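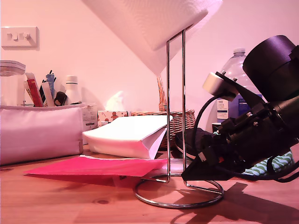 The arm and the paper towel holder on the wooden table at Montes.

Tiltitz, Sep 15, 2025

If you've ever worked the supply counter at a place that goes through paper towels like we do, you know what the job does to your wrists. So when I heard that Montes, the cleaning and table supply outfit over on the Gurnatbridge road, was trying out a robot arm for changing the rolls on its holders, I had to go have a look (I packed there myself for two summers, so I was curious and a little nervous about it too).

Montes sends out ready-to-use kits to cafes, salons and small offices. Each kit has a towel holder with a roll already on it, plus whatever else the customer asked for. On a normal day in September that comes to 264 kits, and every one of those rolls used to be put on by hand. Then there are the holders that come back from customers, and those need the old roll pulled off first. It's light work for the first hour and pretty miserable by the sixth!

The trial is being done together with Cemia, a small automation shop here in Tiltitz, and it's set up on an ordinary table with ordinary stuff all over it. I asked if they were going to clear it off and was told no, the packing tables never look tidy in real life and the arm might as well get used to it. Fair enough. My old table had a sandwich on it most of the time.

Soledad Ledesma runs the packing side and she was good enough to talk to me between phone calls. She has 20 people on her team and the first thing they all wanted to know was whether they'd still have their hours. Her answer was yes through the end of the trial, in writing, and she told me she wouldn't have signed off on it any other way.
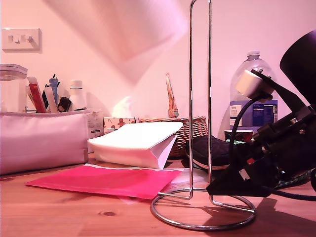
What does change is who does what. Two packers have been moved over to learn how to run the arm, which mostly means watching it, stopping it when it grabs badly and writing down what went wrong. They got a small raise for it, and I'm told there was a bit of grumbling about how those two were picked. Everybody else keeps packing, only with fewer rolls to handle, and the extra time goes to checking orders before they're taped up. Soledad says wrong items in the box are her biggest headache by a mile, so she's pretty happy about that part.

It isn't fast, I'll say that. A decent packer can swap a roll while telling you about her weekend, and the arm is nowhere near that yet. Soft paper seems to be a pain for it as well, with the loose end flapping wherever it likes. The goal they've set is 100 rolls in one shift with no one stepping in, and when I asked how close they were I got a laugh and an offer of coffee. I took the coffee.

I did talk to one of the packers on my way out. She's been there longer than I ever was, and she said she'd gladly hand over the rolls but she wants to be asked before they hand over anything else. Soledad has promised a sit-down with the whole team when the trial wraps up, before any decision on buying a second arm. I'll be calling her again after that meeting and will post what I hear.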